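Home | News | Events | Student Projects | Press | Contact

Print this page | E-mail this release

PRESS RELEASE
2022-01-04

Student robotics club at Jakora Technical College opens its fish-scooping task to other schools

The student robotics club of Jakora Technical College announced that it will share its training task, known in the club as the Wevurik Pond, with other student teams from this spring. The task asks a robot with two arms to take small toy fish out of a tub of water with a hand net and to move them into a bucket. It was first shown to parents and teachers at the open evening of the college in November.

The club started the project as a winter exercise for members who had finished the beginner course. Most of them had already taught a robot arm to stack blocks and to put cups on a shelf. The club leader, Bogdan Kubiak, wanted something that would be more difficult but would still fit on a table. He chose water, because the things in it do not stay where you put them.

"With blocks the students could write down a position and the arm would go there," said Mr. Kubiak. "With a toy fish in water this is of no use. The net touches the water, the water moves, and the fish goes to another place. The students must look again and again, and so must the robot."
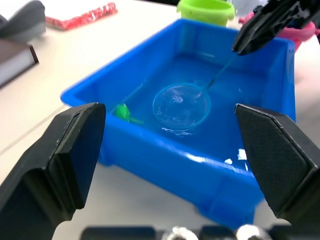

Why does the club use a net and not let the gripper take the fish directly?

The fingers of the gripper should stay out of the water, and the club also wants its members to learn how a robot works with a tool. A long, thin handle makes every small mistake of the wrist bigger at the other end.

In the first stage of the project a student guides the arms by hand control and the movements are recorded. One attempt takes almost 12 minutes for a new member, including the time to fill the tub and to put the fish back. Later, the recorded movements are used to train a program which tries to do the same work alone. The members work in pairs. One is responsible for the arms and the other writes the log - what was tried, where the net entered the water and how the attempt ended.
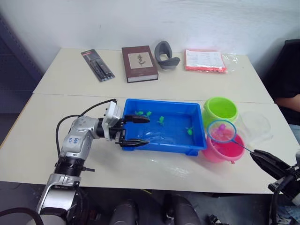

The two arms at the blue tray, with the net held over the pink bucket.

The log became an important part of the project. In the first weeks the pairs wrote only "good" or "bad", and when they compared their notes they could not find out why one attempt was better than another. The club then agreed on a common form with seven short fields. A completed form is now required before a pair can book the table again.

The equipment for the task was chosen to be easy to find. Tubs, buckets and toy fish can be bought in a normal toy shop, and a school with another type of arm can use the same rules. The Clundard Foundation, which supports technical education in the region, paid for the toys, the spare nets and a set of towels. The robot is the property of the college.

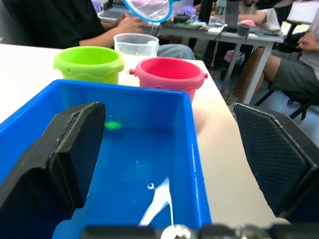
The blue tub and the buckets on the club's work table.

From this spring, teams from other schools may take part in a friendly competition with the same task. Each team will have two rounds. In the first round a student controls the arms, and in the second round the program of the team must work without help. Points are given for each fish that arrives in the bucket and points are taken away for water on the table. The first school to confirm its participation is Mabaso Secondary School, whose team visited the club before the holidays.

The most discussed rule concerns fish that lie close to the wall of the tub.

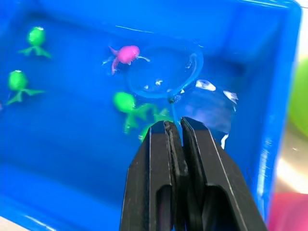

Some members wanted to permit the robot to push such a fish to the middle with the rim of the net before scooping. Others thought that this makes the task too easy. After a long discussion the club decided to permit pushing in the first round only - the second round will be played without it. The rule can be changed after the first competition if the visiting teams ask for it.

The rules, the log form and the shopping list are available free of charge from the club. Schools that would like to participate are asked to write to the press office of Jakora Technical College, attention of Bogdan Kubiak.

Print this page | E-mail this release

Reader comments

marta_l
My daughter is in the club and she talks about nets at every dinner. Good to read finally what it is!

Teacher_P
Can a team participate with only one arm? We have a small one in our school and no money for a second.

B. Kubiak
Dear Teacher_P, yes, you can. Please write to us and we will send you the rules for one arm.

oldengineer
I would forbid the pushing in both rounds.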